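Simulation-first procurement

Simulation-first procurement is a way of planning the purchase of robotic equipment in which the buyer tests the proposed arm, gripper and camera in computer-rendered workspaces before ordering hardware. It is used mainly by small laboratories and kitchen automation firms, where a wrong gripper can use up a large part of the yearly budget.

Background

The term came into use through a planning guide written by Sabina Haque for Mesturach, a consultancy that advised buyers of light industrial robots. The first edition was dated March 12, 2018. Haque had earlier managed equipment purchases at Omside, where two grippers were bought from catalog figures and later returned. The guide told buyers to set aside part of the budget for simulation before asking for quotes.

Method

The buyer first lists the objects the robot will have to hold, with their widths and surface types. Each object is modeled and placed in a rendered workspace. The candidate gripper is then run through a fixed set of grasps, and the failures are sorted by cause, such as too short a stroke, pads that are too small, or a camera view blocked by the gripper body. Long-handled tools are usually included, as they are hard to hold level and often change width along their length.
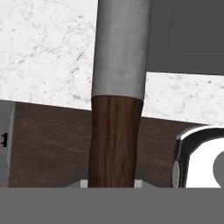 Rendered view of a gripper at the wooden lower section of a handle, with a marble surface in the background.

The Khondokar test set, which many buyers adopted, has 106 objects and calls for 15 grasps of each. A shorter version for kitchen work leaves out bottles and bagged goods. Results are attached to the request for quotes, and vendors are asked to respond to each type of failure.

Costs

Haque's guide treated software, modeling time and computing as separate budget lines. In the Kuswood project, a shared purchase by four workshops, modeling took 358 staff hours and was the largest single cost before hardware. The guide also advised a reserve for spare finger pads and for a second wrist mount.

Criticism

Some buyers found that rendered surfaces gave little guidance on friction, and that pads chosen in simulation had to be replaced after delivery. The second edition, issued in September of the following year, added a short trial on rented hardware before the final order.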